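Home Essays House Stuff Archive About

Paint the important part red
by Nathalie McKinnon
23 April 2026

Print this page | E-mail this to a friend

I have a complaint about gray. I don't mean gray walls (I've lived with those, they're fine, you stop noticing). I mean gray plastic, the kind that every household thing has been made out of for as long as I've been buying household things. Gray on gray, with a white cover over the top so you don't have to look at it. Then one day you do have to look at it, and you can't tell where one piece stops and the next one starts!

In January I spent a whole evening lying on the kitchen floor with my Koivisto dehumidifier, which had stopped doing anything except hum. The manual told me to "release the retaining tab." Okay. What I had was a dark gray cavity with dark gray tabs in it, and as far as I could see every one of them was retaining something. I pressed the wrong one. It snapped, and it made that little tick that you feel in your stomach. The new housing was 80 dollars plus shipping from Plamcombe, and the dehumidifier only cost me a bit more than that in the first place.

So I've become a person with a position, and my position is that the part you need to find should be a different color from everything else. Preferably red. I'd take yellow. I would even take that odd minty green my dad's old lawn mower had on its choke, because I can still picture that choke, and I was maybe seven when he showed it to me.

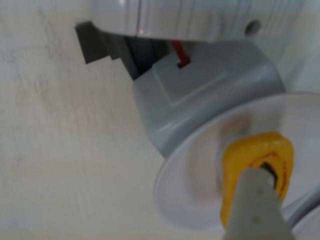 4 min read

Look how fast your eye goes to the red rod. It's a skinny little thing, and it's hanging at a slant in a gap that's very nearly black, between a white plastic panel and a light gray housing, and I still saw it before anything else. I saw it before the big round white dish, and the dish is huge! You can follow the rod right down to where the tip goes into its slot on top of the gray part. If somebody on the phone said "find the red rod," you'd have it before they finished the sentence.

Now try it with the bracket on the wall side, the charcoal one with the stair-step edge. It's a good chunky shape, I like it, but imagine describing it over the phone. "It's dark gray, it sort of goes down in steps, no, to the left, up under the white part." You'd be there all night. Make the rod charcoal too and I think I'd have lost it in that gap completely.

I know the argument on the other side, since I've had it at dinner more than once. People want their things to look calm. A kitchen or a bathroom full of bright levers looks like a toy box, and there's a reason the covers are white and smooth and the ugly bits go underneath. Fine! Keep the cover. I like a nice curved cover as much as anybody. I'm talking about what's under it, where there are no guests to impress and the only visitor is going to be me, in a bad mood, with a flashlight in my teeth.

The other thing people say is that it costs more. Maybe it does. I called Nindgate about this when I was shopping for a new vacuum (yes, I called a vacuum company to talk about colors, I had a free afternoon) and a very patient man told me that a second color of plastic means a second setup and a second bin of parts to keep track of. I believe him. But the vacuum was 400 dollars, and I'd happily have paid a few more for a latch I could see.

My Pillik food processor does it right, by the way. It's a cheap one and it's loud enough to scare the dog, but the safety catch is orange, the release is orange, and that's all the orange there is. I've never read the instructions. My mother-in-law took the whole thing apart to wash it on her first visit and put it back together while telling me a story about her neighbor's fence.

There's a version of this that goes too far, of course. I once rented a carpet cleaner with so many colored knobs that I went right back to guessing. One color, used once or twice, on the part a regular person is supposed to grab or check. Leave the rest gray if you have to.

The dehumidifier works again, and I've dabbed red nail polish on the tab that you're supposed to press. I put some on the lint filter catch in the dryer while I had the bottle open, and on the fuse box door, and I've got my eye on the back of the dishwasher next.

Print this page | E-mail this to a friend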